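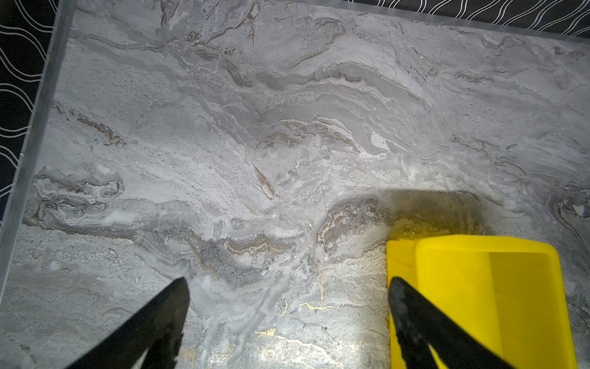 Progress report, Trurnel hub and door sensors — period ending March

To: Ramesh Dwivedi
From: device software, Bostville office

Short version

Hub firmware is on schedule. Account transfer is not. Door sensors went out to the second trial group and mostly behaved. Need a decision from you on the battery part, see near the end.

Hub firmware

Release 2 is out to all trial homes. 400 hubs, 3,378 paired devices between them at last count. Updates now install overnight and the hub comes back by itself if the power drops halfway. We tested that by pulling plugs, a lot of plugs. Two hubs got stuck on the old version and had to be swapped, both from the first board run. No stuck ones from the later run so far.

Start-up time is better. Was slow enough that people thought the thing was dead and held the reset button, which wiped their rooms and schedules. Reset now takes a ten second hold and the light turns orange first. Calls about lost schedules dropped right off after that went in.

Still open: the hub drops off some home routers after the router changes channel on its own. Comes back eventually. Eventually is too long. Fix is written, not tested on enough router models yet.

Moving a hub to a new account

This is the late one. Plan said finished by the end of the period, it's half done. The old owner can release the hub from the app and the new owner can claim it. What doesn't work is when the old owner is gone — moved out, phone lost, email dead. Support has to do it by hand right now and it takes them most of an hour each.

We had a version that let anybody with the code on the bottom of the hub claim it. Pulled it. A houseguest could have taken the whole house. The new version needs the code plus a button press plus a waiting period with notices sent to the old account. Server side is done and reviewed. App screens are drawn but not built. Lost time here becuase the app people were on the crash fixes, see below.

New target is the end of the next period. I'd call that likely if nobody gets moved off it.

Door sensors

Second group of 200 went to landlords in the Baudry buildings. Pairing worked first try for most. The ones that failed were nearly all steel doors, where the magnet sits too far from the body. Put a spacer in the box and rewrote that page of the setup guide. Magnet drawing has been updated too.

False open alerts: still some on windy nights, loose doors mainly. Added a short delay setting, off by default. A few landlords asked for it to be on by default. Leaving that until we have a month of data with it on.

App

Crash on older phones when opening the history tab, fixed. Was loading the full history at once, now loads a week at a time. Crash when two people edit the same schedule, fixed too, the second person gets a message and the newer change wins. Dark mode not started. People keep asking.

Drunico

Their cloud link works in our test setup, lights and plugs only. Locks are waiting on their side, they want a security review of our token handling before they turn it on. Documents sent. No answer yet, chased once, will chase again. Nothing else in the plan depends on locks so it isn't blocking us.

Support

Top three reasons for contact: hub offline, account transfer, sensor battery. The help pages for the first two were rewritten with fewer steps and the reset warning moved to the top. Battery page still to do.

Decision needed

The coin cell we use in the door sensor is going up in price and lead time is getting long. Second supplier has 3,000 in stock and will hold them for us for a short while. Slightly lower capacity, so shorter life between changes. Bench test looks fine, cold test still running. I would like to take them. Need a yes or no before the next build gets booked.

Money

Hardware under budget, support hours over, mainly the hand transfers. Travel not touched. Detailed sheet goes over seperately with the invoices.

Next period

Finish account transfer incl. app screens. Router fix out to trial homes. Cold test results on the new cell. Battery help page. Third sensor group if the build goes ahead.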